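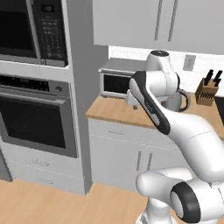

Does having an arm in the kitchen mean fewer people in the kitchen?

At our place it has meant the same people doing a rather different day, and I think that's the part worth writing down, so I've been meaning to do it since January and have finally made a pot of tea and sat down.

For anyone new to this blog, I work in the catering kitchen at Lirberg, which does lunches for the offices on the estate and for the day centre over the road. We send out 200 meals on an ordinary day, a few more when the weather is miserable and people don't fancy walking into town. There are eight of us. I have been there long enough to remember when the potatoes arrived with mud on them, and I still miss that a bit, though my hands don't.

The arm came to us through Aasen, who look after the machines, and it runs on a planning program called Mamance. Before anything moved in our real kitchen, it was all worked through on a computer, in a made-up kitchen with a white arm and a wooden worktop and a kettle and a microwave and so on, all looking far tidier than any kitchen I have ever worked in. I had expected to be bored by that stage and I loved it. We sat in the staff room with the blinds down and watched the arm reach about in there, and we were asked to shout out whenever it did something we wouldn't do ourselves. Well! You can imagine. Eight people who have spent years squeezing past each other with hot trays have a lot to say about where an elbow ought to go.

Some of what we said ended up in the plan. It was one of our washers-up who pointed out that a person standing at an oven needs to be able to step straight back without looking, because when you've got something heavy and hot in your hands you don't turn round first to check. The Aasen people hadn't thought of it in quite those terms and they went quiet and wrote it down. After that the arm was kept to its own side, and there's a line on our floor now that it doesn't cross while anyone is at the ovens. I was proud of her, and I told her so, and she told me to get on with the carrots.

So what does it do all day? Mostly the fetching and the setting down. It lifts trays of tubs from the counter to the rack, it puts lids out, it moves the full ones along. It is slow, much slower than I am, but it keeps going through the dead stretch after 2 o'clock when all of us start to flag and the talk dries up. My shoulder, which I have moaned about on here more than once, is a good deal better than it was last winter.

What I hadn't bargained for is how the conversation would change. We used to have a sort of line, with two people side by side doing tubs and lids, and that was where you heard everything. Whose daughter had got the job, who was moving house, what was wrong with the bus. Now there is one person near the arm and the rest of us are on prep or at the ovens, and it took a good few weeks before I worked out why I was going home feeling a bit flat. I raised it at the monthly meeting, feeling silly, and half the table said they'd been feeling the same. We've shifted the prep benches so that we face each other, and we take our break together again, all of us, with the arm stopped. I would press that on any kitchen thinking of doing this. Ask for the break in writing if you have to.

The hours are the other thing people write to me about. Ours haven't been cut. We were given a promise on that for the first year, and I'd be telling a fib if I said I wasn't wondering what happens when the year is up. The sister kitchen at Brorkmont is smaller, with 50 meals a day, and they decided against having an arm at all, which I think was sensible for them. They've got a new dishwasher out of the money and they are thrilled with it.

Some of the time we've saved has gone into cooking, which pleases me more than anything. We make our own soup again on most days. We had been buying it in for ages because there wasn't a spare pair of hands to stand over the pan, and the day centre regulars noticed the difference straight away (one lady sent her bowl back through the hatch with a note asking for the leek and potato twice a week, and she's getting it).

I'm learning to set the arm up in the mornings now, me and one of the younger ones. She is quicker on the screen and I am better at guessing what will go wrong, so between us we manage. There's a bit more training coming in the spring and I'll write about that if there's anything to tell. I also owe several of you the soup recipe, scaled down for a normal saucepan, and I will get to it.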